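Derkix Novelty Floor Cushion, Fried Egg

Reviewed 2025-02-10 for the Ornell household textiles listing

The cushion is supplied in a single size, 80 cm across, with a filling weight of 900 g. It is intended for floor seating. The white has an irregular rounded outline and the yolk is a separate yellow section. An orange cloth was used with it as a loose cover – this is not included in the price.

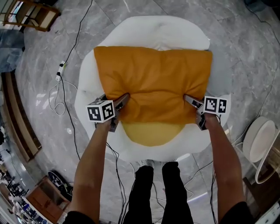 Care and upkeep

The cushion should be aired flat after washing. Our sample kept its shape after 2 washes, although the yolk seam requires attention.

Rating: recommended for occasional use.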